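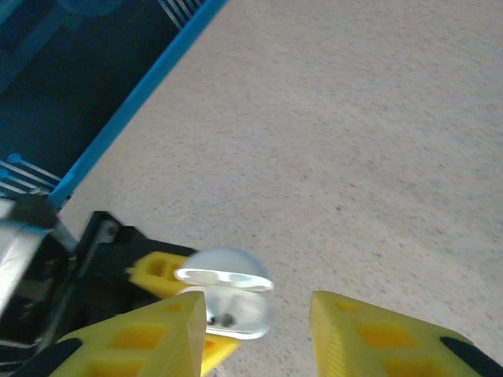
FOR IMMEDIATE RELEASE

Tosau to Open Small Plastics Collection Points Across Skirnitz

SKIRNITZ, 29/01/2025. Tosau, the household recycling company, announced today that it will open 17 collection points in Skirnitz for small plastic items that are too light or too small for the regular curbside bin. The program will run under the name Pudent and is free of charge to residents.

Pudent accepts clean, rigid plastic pieces that fit in the palm of a hand. These include caps, lids, capsules, dosing cups, domed covers, empty sample pots and the clear inserts found in many kinds of packaging. Both clear and colored plastics may be placed in the same box. Items with metal parts, batteries or food residue cannot be accepted.

Pieces of this size often end up under furniture, in kitchen drawers or on the floor, and are swept up with the dust. In a trial held last year, nearly 800 households in Skirnitz kept a small container at home and returned it when full. Tosau reports that most of the containers came back well sorted, and that the most common question from participants was whether clear plastic needed to be kept apart. The company has removed that requirement from the permanent program.

"People were already setting these pieces aside, and many of them told us they did not know where to take them," said Toivo Kallio, managing director of Tosau. "A cap or a small cup is easy to overlook. We wanted the drop-off to be close to home and the rules short enough to print on the front of the box."

Collection points will be placed at the entrances of Pichler stores, as well as in public buildings and apartment complexes. Each point consists of a floor-standing box with a round opening and a list of accepted items. Boxes will be emptied by Tosau staff on a regular schedule. Stores and building managers are not asked to handle the contents.

Residents are asked to observe the following:

Rinse items and let them dry before drop-off.
Remove paper labels where they come off easily.
Leave lids and cups separate, and do not stack them tightly.
Do not place items in bags. Empty them directly into the box.
Pieces larger than a hand belong in the curbside bin.

Home containers from the trial remain valid and may be kept. Additional containers will be available at the Pichler customer service desk while supplies last. Any lidded household container may be used in their place.

The material will be sorted by plastic type at the Tosau facility in Skirnitz and sold on to regional processors. Tosau will review the locations in September and may move boxes that see little use. Building managers who would like a collection point on their premises may apply in writing through the Tosau office. Applications are answered within 8 working days.

About Tosau

Tosau was founded in 2006 and provides collection and sorting services to households, schools and retailers in Skirnitz and the surrounding district.

Media contact: Press Office, Tosau, Skirnitz

###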